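Solheim round – was the red flag the right call?

gravelmagnet
Watched the May replay twice now. Þrastardóttir is into the gravel at the hairpin, out of the car and waving, and they still red flag it. Forty minutes of parked touring cars followed. I've had livelier dental visits.
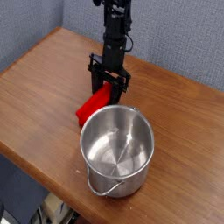

And then the restart order was taken from the lap before, so the Wultard car got back a place it had lost fair and square.

slowhands_324
The barrier had moved. You can't race past a barrier that's gone for a walk. Nanna Þrastardóttir said so herself in the paddock interview, and she was the one who moved it.

gravelmagnet
A safety car would have covered it. They had the tractor there in two laps last year.

Prumora Fan Club (Membership: Me)
Last year it was a tire stack. This was steel. Also, my team was running second when it stopped and ninth when it finished, so I'm completely neutral.

slowhands_324
Ninth is a good day for Prumora.

oldpitboard
I marshaled at Solheim for years. With the flag out, the order goes back to the last lap everybody finished. Harsh on whoever had just made a pass – but it's the same rule for all of them. 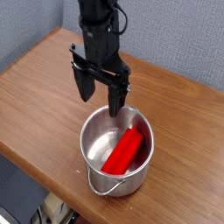

Does the stopped race still pay full points?
It pays full points once three quarters of the distance is done, and they got there with a lap to spare.

gravelmagnet
Fine, the points stand. I still think Hillix should get that place back.

slowhands_324
Write to the stewards. They love mail.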